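I'm on the bargaining team for the teaching staff at Collport. A lot of students have asked me what is going on, so I'm putting it all in one thread. I speak for myself here. The branch statement is on the branch page.

1/ We are not on strike. We have given notice of a ballot. The ballot opens in April. Until the result is in, classes, labs and grading go ahead as normal.

2/ The dispute is over an agreement the college signed with us 18 months ago. It covers three things: back pay for hourly teachers, a cap on class size in skills courses, and payment for prep time. It was signed by both sides.

3/ The back pay is owed to 207 people. Most of them teach one or two courses and have another job. The college has paid part of it to some of them. It has not told us how it chose who got paid first. We have asked four times in writing.

4/ The class size cap was supposed to start last fall. It did not. The letter we got said the cap was "subject to room planning." Those words are not in the agreement. I have read it more often than I would like to.

5/ Prep time is the one people ask me to explain. If you teach a skills course by the hour, you are paid from the minute the class starts to the minute it ends. Setting up, restocking, marking practice work and answering email is on your own time. The agreement says you get 30 minutes paid for each session.

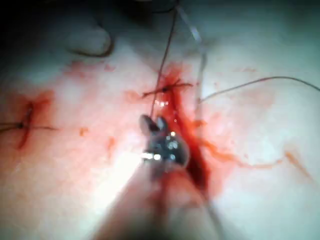 Sutured incision, close view.

6/ The college says the money has to come from the state. The state says it has already sent it. Both of those were said to us in the same week. We asked for one meeting with everyone in the room and were told the calendars did not line up.

7/ Someone asked why we signed a deal with no deadline in it. It has a deadline. Section two says payment "by the end of the second term following signature." That date has passed. There is no penalty clause, and that is a fair criticism. I argued for one and lost. I should have argued longer.

8/ On the payroll system. The college moved to Verkex the summer after we signed. We were told the back pay could not be worked out until the old records were moved over. The records were moved over before the holidays. We were then told they needed to be checked. Tsegereda Asfaw, our branch secretary, offered to have two of our members help check them. No reply so far.

9/ What the ballot asks. There are two questions. One is whether you support a strike. The other is whether you support action short of a strike, meaning no unpaid cover, no extra committees and no work on new courses. You can vote yes to one and no to the other. Please read both before you mark anything.

10/ Who can vote. Members in good standing on the day the ballot opens. If you joined recently and are not sure you are on the list, write to the branch office now. If you changed your mailing address, tell them that too. Last time we had envelopes come back.

11/ 357 members are on the current list. We need more than half to return a ballot or the result does not count, even if every vote is yes. If you plan to vote no, send it in anyway. I mean that.

12/ For students. If there is a strike, you will get notice from us and from the college. We have asked the college to agree now on how final grades and clinical hours would be handled. Jytte Toft is leading on that for us and has met with the student council twice. She is happy to come to your class rep meeting if you ask.

13/ I have seen a post saying we want to cancel graduation. We have not discussed graduation. It is not in any paper I have seen.

14/ I have also seen people going after the staff in the payroll office. Please stop. They are members of a different union, they did not write the letters, and two of them stayed late to fix my own pay last year.

15/ The Brøndum campus has the same agreement and the same problem. Their branch votes separately. If they vote one way and we vote the other, the two campuses can act on their own. We would rather go together, and the two teams talk most evenings.

16/ What would end this. Pay the people on the list, give us a start date for the cap and put the prep time into the next paycheck. We don't need a new deal. If the college does that before the ballot opens, I will ask the team to pull the notice, and I think they would agree.

17/ Open meeting for members at 5 p.m. in the Skaso building, upper hall – the day is in the email that went out this morning. You can bring a colleague who hasn't joined yet. There is a link for people who teach off site.

18/ Replies are on. I'm teaching until three and will answer what I can after that. Questions about your own back pay should go to the branch office and not here, please don't post your pay stub.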